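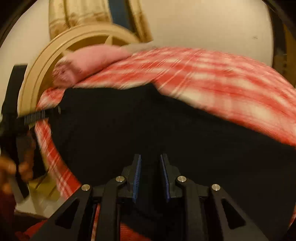 4.2 Folding on the bed

I'll admit I came to this section with a bias, because I have folded my own pants on my own bed since I was a teenager and I never once thought of the bed as a work surface. Pauline Inskip talked me out of that on our first afternoon of coding (August, no air conditioning, very long afternoon). She pointed out that our diary keepers hardly ever mention a table. They write "did the laundry on the bed" over and over, and of the 1,604 folding entries we kept, 1,006 happened on a mattress!

So what does a bed do for you? Mostly it gives you room. Declercq's old household manual wants a hard, flat top at hip height, and I love that book, but a pair of adult pants laid out full length takes up more space than most kitchen tables can spare. Our people want to see the whole garment before they decide on the first fold. They also put up with a lot in exchange: the surface gives when you lean on it, the sheet shifts around, and you end up stooping (the back complaints get their own section, 4.5).

Pants turned out to be my favorite category, which surprised Pauline more than me. The first decision is where the legs go. Sternow calls this "opening the pair" and treats it as wasted time, but I think she's a bit hard on it. When the legs are spread a little you can check each one on its own for twists and for a hem that has flipped up. Black pants make this harder, as the creases hardly show, and a loud sheet helps more than I would have guessed. In Figure 3 the wedge of red and pink plaid between the two legs tells you right away where one stops and the other starts. 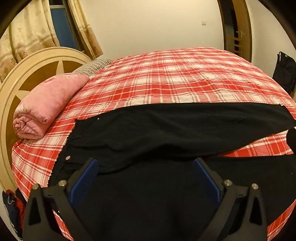
Figure 3. Black pants spread sideways on a plaid sheet.

Waistbands are the other thing our diary keepers go on and on about. Some start there, some leave it for last, and the two camps do not respect each other at all. The starters like having a landmark to line things up by, and on a plain dark pair like the one in Figure 3 the silver-colored button or snap near the waist edge does that job nicely. The others line up the hems and let the waist fall wherever it wants. Prisel has a short passage on hems first, for dress pants only, and I'd extend it to everything except jeans. We come back to jeans in 4.3, along with the Dilletti folding board, which 10 households owned and two used.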